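About Zarelus

We're a small outfit in Jitville that teaches machines to fold laundry. Shirts, cardigans, tea towels, fitted sheets (one day!), and whatever else comes out of the basket. If you've found this page you probably either work with robots or you really hate folding, and both kinds of people are welcome.

Zarelus started in a spare room with one arm bolted to a kitchen bench and a pile of old T-shirts. We've grown since then. There's a proper workshop now, with two folding stations, a washing line strung down one side and a kettle that gets more use than either of them. What hasn't changed is that we love this problem. Cloth is wonderful stuff to work with. It slumps, it stretches, it hides its own corners, and no garment ever lands the same way twice.

The cardigan fault

Most about pages skip the bad days. We'd like to tell you about one of ours, as it shaped nearly everything we do now.

It happened in October, on Station Two, which we call Phelan. Phelan was partway through a run of 103 garments and going beautifully. Garment 38 was a buttoned cardigan. The left finger closed on the front edge, the right finger closed on the cuff, and the arms began to move apart to square it up. They should have stopped when the knit came taut. They kept going. The placket tore, a button came off and hit the guard, and the right arm carried on past its soft limit before it shut itself down.

Tomás Hayes was standing at the station and had his hand on the stop button before the rest of us had looked up. He wasn't hurt. The cardigan was done for.

We spent the next fortnight pulling it apart (the fault, that is, though we had a good look at the cardigan too). There were two causes, and they'd lined up. The first was in the tension check. It watched for a sudden rise in pull, the way a woven shirt behaves, and a knit gives so gradually that the rise never looked sudden. The second was a worn connector on the right wrist, which dropped its force reading for a moment and then reported the last good number over and over. The software saw a steady pull and was perfectly happy.

The connector was a ten-minute repair. The tension check took a lot longer, and it sent us back to learning how knits behave on ordinary beds in ordinary bedrooms, with a stack of folded things alongside and a quilt pushed up out of the way.
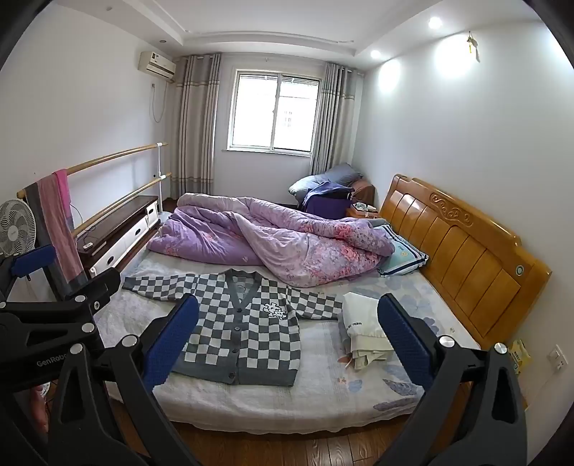

What we changed

Every station now has a hard limit on how far the arms can spread, set in the controller and kept separate from the folding software. If the software has a bad idea, the controller says no.

A force reading that stays exactly the same for 80 milliseconds is treated as a dead sensor, and the arms let go and hold still. Real cloth always jiggles the numbers a little.

Knits have their own handling. The arms pull slowly, pause, and check again, and they don't grip a button placket if there's a plain hem to be had. It's slower and we're fine with that.

Wrist connectors are swapped every 400 hours of running, worn or not. The date goes on a strip of tape on the arm.

Anyone in the room can stop a run, for any reason, and doesn't have to explain it until after the kettle's boiled. We've had stops for odd noises, funny smells and one very confident moth.

The fault log

We keep a log of every stop, big or small, and it's open to everyone who works with us. New starters read the cardigan entry on their first morning. Our friends at Atanska, who build the controllers, get a copy too, and they've sent back some terrific suggestions, including the dead sensor check.

The torn cardigan hangs on a hook beside Phelan. Tomás sewed the button back on, a bit crooked.

Come and visit

We run open afternoons for schools and for anyone curious, from 2 pm until we run out of biscuits. You'll stand behind the guard, you'll get to press the stop button yourself, and you can bring something from home for the arms to have a go at. Please don't bring your favourite jumper. Closed shoes, long hair tied back, and lanyards off at the door.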